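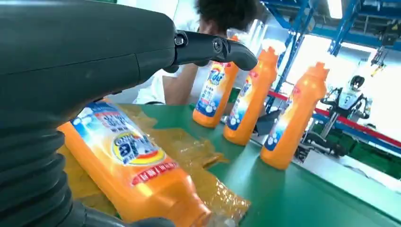 Speaker notes: Bottles, bags and the people at the bench
Usia packaging meeting, Geltanari, September 23, 2018
Slot is 45 minutes including questions. Aim to stop talking early enough for a real discussion.

Opening

Say who I am: shift planner at Vevico, contract packing, nine years on the floor before that. I don't write the software and I can't answer questions about motor torque. I can answer questions about breaks, rosters, sore wrists and who gets called when a bottle rolls away.

Ask for hands: who has packed by hand for a full shift? Who has a robot on site already? Wait for the hands.

What the job is

The project is called Carretero. The work is bottle handling. Bottles come to a bench, some standing and some lying down. They have to be picked up, turned the right way and passed on. Film and bags get in the way.

A person does this without thinking. You move the plastic with one hand and take the bottle with the other. You don't look at your fingers. When we tried to write the job down as steps for the robot team, the first version was half a page and it was useless. The version we use now has 44 steps, and the packers wrote most of them.

Stay on this point for a minute. People in the room who plan work will recognize it. Our old work instruction for this bench was three lines, and new people learned by standing next to somebody.

Two ways of grabbing

Explain simply. A gripper with stiff fingers pinches. It likes a neck or a cap. A hand with several fingers wraps around the body of the bottle. Each has trouble with something. A bottle on its side can roll when it is touched. Clear film is hard for cameras, since they see through it and also see the shine on it.

Don't go into vision systems. If someone asks, pass it to the technical session after lunch.

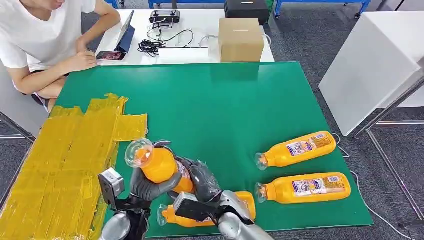

What changed for the packers

Go slowly here. It's the part people came for.

First change: more sitting. Packing is standing work. Minding a robot cell means watching, resetting and taking notes, and a lot of that is done from a chair. Some people love it. A couple of our longest-serving packers asked to go back to the line after the first week. They said the day was twice as long. We let them go back and there was no fuss about it.

Second change: screens. In February we gave bench staff time to learn the logging sheet. We planned one session and needed four. The sheet was built by people who type all day. The drop-down list had 155 fault codes when it first came to us. The packers used six of them and put everything else under "other." We cut the list. The people who use a list should see it before it goes live.

Third change: the rhythm. On the line, your hands set the pace and you talk to the person beside you. At the cell you wait, then you are suddenly needed, then you wait again. The rosters now rotate people out after 2 hours. I'd make it shorter if I had the staff.

Fourth change: the blame question. If a bottle ends up on the floor, whose mistake is it? In the early weeks people wrote their own names on the fault notes, as if they had dropped it. We took the name field off the sheet. The notes got longer and more useful after that.

What did not change

Unpacking. Boxes still have to be opened and the benches set up by people.
Tape. We still tape by hand and still run out of it at the wrong time.
Cleaning up. Film gets everywhere, and the cell doesn't tidy itself. Cleaning has to be on somebody's roster with real minutes against it. We left it off ours and the late shift ended up doing it for free. That was my error, and I should say so.
The cables. Agree early on who is allowed to move them.

Pay and grades

Expect this to come up even if I skip it, so don't skip it.

Minding the cell was put on the same grade as packing at the start. I argued against that. You are asking someone to judge when to step in and when to leave a machine alone, and to write down what happened in a way an engineer can use. It's a different job. The grade is under review at Vevico now and I can't give the result today. If pushed: repeat that I can't give it, and move on.

No packer has lost a place because of Carretero. Say that plainly, and also say that I can't promise what happens in later years. Two people who left were not replaced on the line, and their hours went to the cell. The room should hear that part too.

Mistakes to pass on

We told the day shift in person and the night shift by notice. Tell everyone in person.
We let visitors stand behind people while they were working. Put a line on the floor.
We asked for feedback in a meeting and got silence. A notebook left on the bench filled up in days. Read two entries aloud: the one about the chair height and the one asking for the reset button to be on the left.

(The button is on the left now. The chairs are on order.)

Questions

Likely ones: speed compared with a person, cost, safety training, union view.
Speed: a good packer is faster on mixed bottles. Leave it at that unless they want detail.
Cost: not my area, take a card.
Safety training: half a day, repeated when anything in the cell moves. Handouts are on the table by the door.
Union view: they were in the planning meetings from the second one on. They should have been in the first.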